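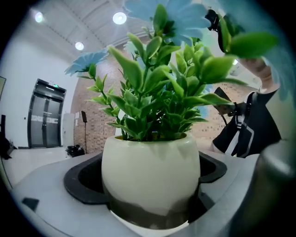
Ticket 1465: bid comparison sheet, totals wrong for Vutow
Opened 26 August 2023. Status: solved!

We're building a house in Posemia and I keep all three builders' bids in one shared sheet, with a tab for each. The Skundano and Tovar tabs add up perfectly, but the Vutow total kept coming out lower than the number on their paper bid. I love this sheet, so I was determined to get to the bottom of it! The line I started with was "entry planter, white ceramic pot with artificial plant," because it's such an easy one to check, and it matched to the penny.

Tried first: reloading the sheet, then a fresh copy of the tab. Same low total both times.

Tried next: sorting by price. Great move! A bunch of rows dropped to the bottom, all from the page I'd pasted in from their PDF. The prices had a space stuck on the end, so the sheet was reading them as words and skipping them in the sum.

Fix: find and replace on the price column to clear the spaces, then set the column to currency. The total jumped right up and matches the paper bid now.

Still open: row 108 (gutters) says "by owner" where the price should be. I've asked Vutow for a number so the three bids cover the same work. Row 40, the driveway allowance, is fine as is.

Thanks so much for the sorting tip, whoever left it in the help notes!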